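Print this page | E-mail this page

Speaker notes – Looking after a timber table
Fionnuala Geraghty, Tapsell neighbourhood repair evenings
9 August 2024

Opening

Say hello, check they can hear me at the back. Questions as we go.

Tonight is tables only. Chairs have joints that move and need their own evening. Gobnait Breathnach is doing chairs in December and the sign-up sheet is by the door.

Start with what people have at home. Most kitchen tables have either an oil finish or a film finish such as varnish or polyurethane. Oil sits in the timber. Varnish sits on top of it. You need to know which one you've got before you buy anything.

The test: put a drop of water somewhere out of the way, on the underside of an overhang if the top carries over. Leave it a few minutes. If the timber darkens, it's oil, or the finish has worn through. If the drop sits up and wipes off clean, it's probably a film. Pass the two sample boards along the rows.

Everyday cleaning

Damp cloth, a small squirt of dish soap in a bowl of warm water, then a dry cloth. Go with the grain. Skip vinegar and the spray cleaners with ammonia, which dull a finish over time.

Somebody will ask about furniture polish. My view is that most of the silicone ones give a nice shine for a fortnight and a headache later, when you want to refinish and the new coat won't take. Ask for a show of hands on who has used it. Mine's up too.

White rings and dark rings

White ring: moisture caught in the finish. Try the gentlest thing first, a soft cloth and a dab of petroleum jelly left overnight. If it's still there, a warm iron over a folded cotton tea towel, a few seconds at a time, lifting to check the colour. No steam.

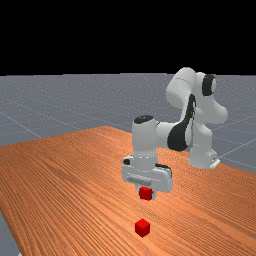

Dark ring: water has gone through to the timber and reacted with it. An iron won't shift that. You're looking at sanding back, and sometimes at oxalic acid, which needs gloves, eye protection and an open window. Don't try to teach it from the front. Anyone interested can stay behind.

Re-oiling

For oiled tops only. Clean it and let it dry overnight. Light sand with 240 grit, wipe off the dust, thin coat of oil, wait 15 minutes, then wipe off everything that hasn't soaked in. People always leave too much on and it goes sticky. Two thin coats, a day apart.

Rags – slow down and say this twice. Oily rags can heat up and catch fire by themselves. Lay them flat outside to dry or put them in a tin of water with a lid. Never scrunched up in the kitchen bin.

The Destusholm table

Tell the story if there's time. It was my aunt's, eight chairs, and it spent six years in a garage under paint tins. I sanded it in one weekend with a belt sander and put a hollow in the middle that you can still feel. Use a random orbital and go easy near the edges, especially on veneer.

Heat and sun

Keep it out from under the west window if you can. Move the fruit bowl now and then or you'll get a pale table with one dark circle. Felt pads under anything ceramic. Trivets for pots, even on a finish labelled heat resistant.

Close

Sample boards back to me please. Sanding blocks are on the side bench for anyone who wants a go.

Contact: Fionnuala Geraghty, Tapsell repair evenings | © 2024 | Back to top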